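Trumus home chores project - progress report to Ristance
Covers the second quarter of the grant
Status: on track for data, behind on the robot side, budget OK

Short version first, because I know these get read on phones. We said we'd tell you by the halfway point whether a machine can do ordinary tidying in an ordinary home. Answer so far: some of it, slowly, and not the parts people would pay for yet. Closing a drawer, fine. Putting a box away with its lid on, no. More below.

What we said we'd do this quarter

Collect 2000 usable demonstrations with the hand-held grippers. Cover 21 chores. Get the first trained policy running on the Drivon arm and report a number, good or bad.

What we did

The 2000 are in. Cleaning them up took longer than collecting them, mostly bad tracking when people worked close to a window. We've changed the check so a bad recording gets flagged the same day and can be redone before the furniture moves. Should have done that from the start.

Chores covered: all 21, but unevenly. Wiping and drawer closing are over-represented, everyone likes doing them. Lids, zippers and anything that folds are thin. Next quarter's plan fixes this (see end).

Policy on the arm: running since the middle of the quarter. It does 9 of the 21 chores well enough that we'd let it run with someone in the next room. The other 12 need a person standing there, and a few we've stopped trying until there is more data.

Best result is drawer closing, 97 percent over the test set. Please dont quote that one alone in the board summary. It's the easiest chore on the list and it will give the wrong idea.
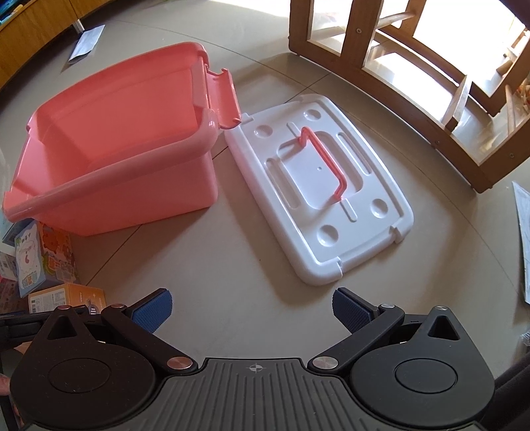
SÆTHER TEST APARTMENT, October

Storage boxes are where most of the month went. The chore sounds like nothing. Lid on the floor, box on the floor, put the one on the other, clip it, carry it off. A person does it while talking.

For the gripper people it's also easy, which is a bit misleading. Blue pads, one hand, they work out a grip in a few tries and after that the demonstrations come in fast. The arm is learning from those and it does not get the same result. Main problems, in order of how much time they eat:

Picking the lid up off the tile. Flat on the floor there is very little to get under. People go for the folded handle in the middle or tip up one edge. The policy mixes the two and ends up pushing the lid along the floor until it hits something.

See-through plastic. Walls that let light through confuse the depth estimate, worse in strong sun. In the mornings the sunlight lands right on the floor and the same run that worked the evening before falls apart. We are not going to ask people to close their curtains, so this has to be solved in training.

Handles that move. Folded down, upright, halfway. Same box, three different shapes as far as the policy is concerned. An upright handle at one end also gets in the way of the lid coming down.

Clips. The lid can look closed and not be. Needs a press, and the arm can't tell by feel whether a clip has gone home. We're trialing a simple force reading at the wrist - early days, no numbers yet.

Floor stuff. Cartons, an envelope, paper, chair legs. Real floors have things on them and we decided early on not to clear them for recording. Still think that's right. It costs us success rate now and should pay back later, the policies trained on tidy floors did noticeably worse in the apartment.

Lid on and clipped, start to finish with no help: not there. It gets the lid roughly over the box fairly often now, which it didn't in the summer. I'd call that progress, but its not a chore done.

Shop floor side

Smaller part of the grant, short update. Restocking trial is set up in the back aisle, shelf facing only, no customers present. Works on cartons with square sides. Bags and pouches slump and it loses them. Staff there say it is too slow to be useful and they are correct. We'd want it twice as fast before asking them to give it another look.

Money

Spend is under plan. Fewer paid recording hours than budgeted, more repair. Gripper pads wear out faster than the supplier said and we've bought spares. Would like to move the leftover recording money into next quarter, form attached separately, need a yes before we book people.

Next quarter

More lids, more zippers, more folding. No new drawer recordings at all.
Box chore split in four and scored separately - pick up, place, clip, carry.
Morning and evening runs both required for any number we report.
Second apartment if the lease comes through.
Restocking: speed only, no new product types.

Need from you

Yes or no on the carry-over.
Whether you want video with the next report or just the tables.
A contact for the safety review, the last address bounced.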